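Prurnis power strips and coloured chargers, a review after 18 days

Posted Jan 25, 2020 by Arwel Price

I bought this set because my old white extension cord gave up in the week after New Year, and also because my wife was tired of asking which charger belongs to who. English is not my first language, so please forgive if I call some part by a wrong name.

The idea from Prurnis is very simple. You choose a power strip in a soft colour, and then you choose chargers and cables in matching or different colours. I ordered three strips and a mixed bag of chargers from Hurkow, who sell them online. Delivery took 5 days and the box had no damage.

First, the strips. The shape is rounded and has no sharp corners, so it is kind to bare feet. The light blue one is my favourite. It has an oval power button on the top with a darker ring, and I can find it with my toe under the desk. The sockets are placed across the top face and not all in one row. I was doubtful about this, but in daily use it gives more room to the cube chargers. With a wide adapter, such as the one from my laptop, I still lose the neighbour socket. 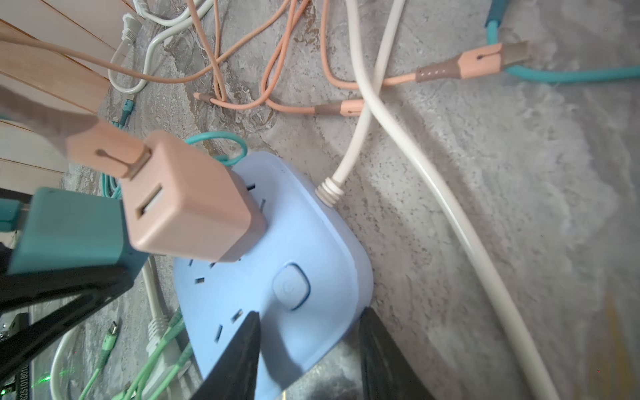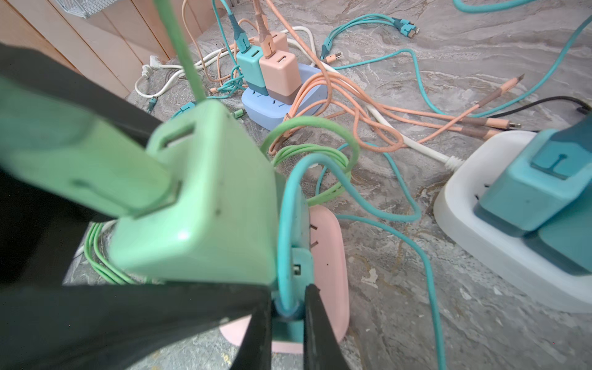
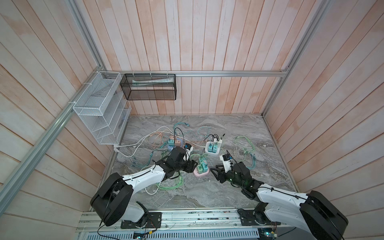

Peach charger in the light blue strip and a teal one beside it, first photo; both in the strip, second photo. The third has all the bases on the grey marble-pattern floor.

The colours do help. In our house teal is mine, peach is for my wife and green is for our son, and the arguments at breakfast are fewer now. But I must warn you about the cables. They are long and they like to curl, and with three strips close together you will have a nest very quickly. I wish there was a small strap included with each cable. I asked the shop about it and Eifion Watkins answered me the same afternoon. He was polite, but he said straps are sold separately, 77 cents each. For this price they could put them in the bag.

The connectors sit firmly in the chargers. My phone charges overnight as before, and I did not measure any speed, so I cannot tell you if it is quicker. The power cord of the blue strip has a ribbed piece where it leaves the body. My old one broke exactly in this place, so I look at it every time I vacuum.

What I like less: the pale colours show dust and grey finger marks. A damp cloth is enough for the chargers, with everything unplugged of course. The three mint green chargers are also so similar that my son has already taken the wrong one to school.

I compared with the Lakatos strip at my neighbour's place. It is heavier and it stays better on the floor when you pull a plug out, but it comes only in black.

My score is four out of five. I would buy the blue strip again, and for the next cables I will choose the short ones.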